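Household Organization Assistant, Small Apartments (fixed term)
Doltent Home Services, Curnley office
Reference: 617

Doltent prepares furnished apartments for new tenants and resets them at the end of a lease. The work consists of sorting household items, returning them to their assigned places, and recording the condition of doors, cabinets and work surfaces. We are hiring for the coming turnover period, which starts in May and runs for six months. The position reports to Pilar Urrutia, site lead.

Scope of work

The assistant works through one apartment at a time from a written room plan. Each plan lists the fixed surfaces first, then the furniture, then the loose items. Loose items are picked up, identified, checked against the inventory and put down in the location given. Items with no entry in the inventory go on the holding shelf with a numbered tag.

Doors and appliance fronts are recorded separately from the rest of the room. Tenants often decorate them, and the lease permits this as long as the finish is not damaged. Stickers are left in place until the owner has decided whether to keep them. The record gives the color of the door, its position in the room, and the type and approximate position of each sticker. A typical entry reads: "Door, light gray. Stickers: eight ball, checkered oval, statue bust, calendar page with number 10."
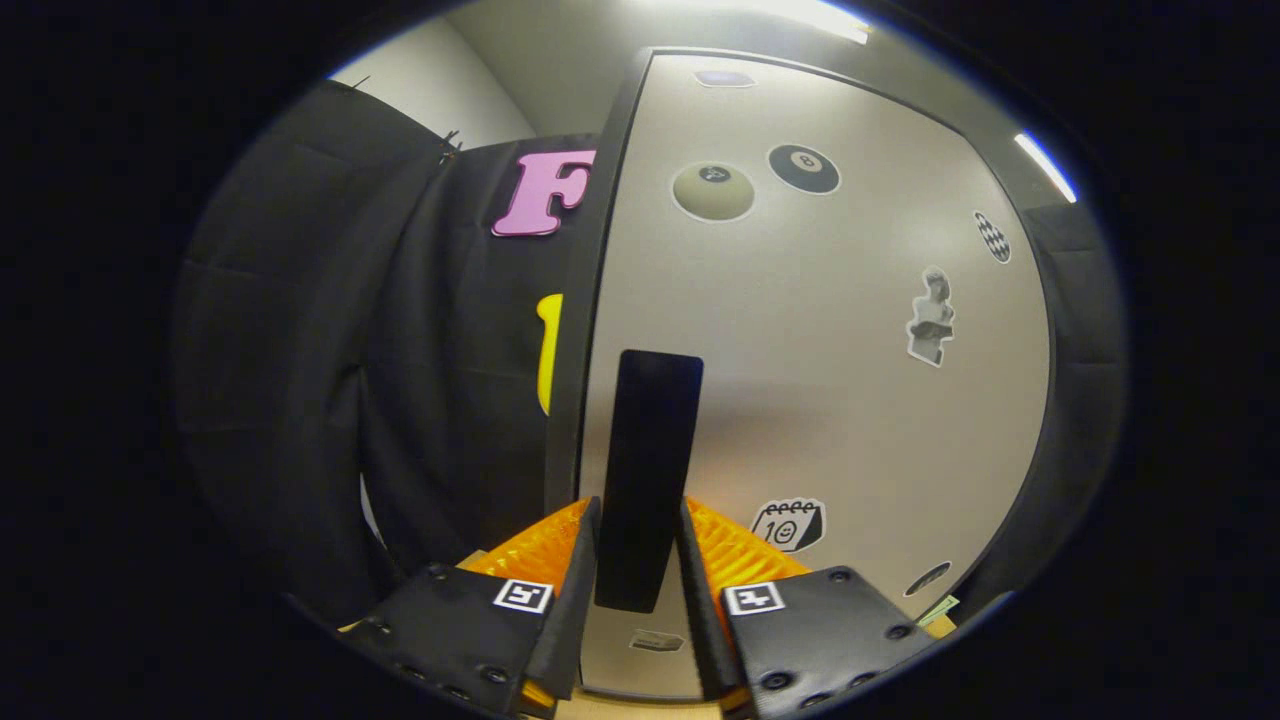
Duties

Sort and put away small household items, including flat items that are stored upright.
Complete the door and surface record for each room before any cleaning starts.
Remove stickers and adhesive residue where the owner has approved removal. Plastic scrapers only – no blades on painted or coated surfaces.
Take down, fold and rehang curtains.
Enter all changes in Grorau, our inventory program, before leaving the apartment.

Requirements

Able to stand for most of a shift and to lift a full storage box.
Written English sufficient for short, exact notes.
Normal or corrected color vision. The surface record depends on color names from a fixed list.
Previous work in housekeeping, moving, storage or retail stocking is useful but not required. Training takes 3 days and is paid at the full rate.

Conditions

Shifts start at 8:00 a.m. and end at 2:30 p.m., with a paid break. Gloves, tags, scrapers and adhesive remover are supplied. Travel between apartments during a shift counts as working time. Travel from home to the first apartment does not.

How to apply

Send a one-page résumé and a list of available start dates to Gervasio Ibarra, Doltent Home Services, Room 523, Curnley. Put the reference number on both pages. Applicants who pass the first review will be asked to complete a practical task – sorting one shelf and writing one door record. Questions about shifts and pay go to Eulalia Gaete at the same office.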